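Velora Play Kitchen Set

Item no. 561

Velora is a set of everyday kitchenware and toy food for pretend cooking, sorting and table setting. It is sold for playrooms, preschools and therapy rooms, and it comes ready to use. There is nothing to assemble and no batteries are needed.

The kitchenware is close to the size of the real thing, so children can hold it the way they see adults hold it. Colors are muted: gray for the plate, mint green for the colander, sage green for the mug, light blue for the bowl. The pots are black. The food is brighter and easy to tell apart from the dishes - useful when the whole set has been tipped out on a table and has to be sorted again.

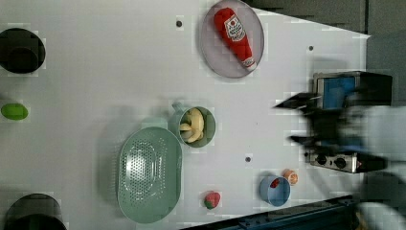
The large oval colander has a wide flat rim and doubles as a serving dish or a place to keep the fruit between games. The bananas and the strawberry are small enough to go into the mug or the bowl. The ketchup bottle is red with a white cap and a tomato on the label. It is a toy bottle and should not be filled.

Care

Wash the dishes by hand in warm water with mild soap. Wipe the food and the bottle with a damp cloth and let them dry before putting them away. Do not use the pots on a stove, including at low heat. The mug and bowl are not meant for hot drinks or for the microwave.

Storage

The set fits in the Unus bin, size 4, sold separately. The bin has a flat lid and stacks two high. If you keep your sets on open shelves, the Skirkesetti shelf unit is 85 cm wide and holds the bin lengthwise.

Ordering

Velora is distributed by Ruggiero. Single sets ship in a plain carton. Schools can order by the case and pay by invoice. Replacement fruit is available in small packs - please give the item number of your set when ordering, as older sets used a different size of fruit.

Page updated April 2024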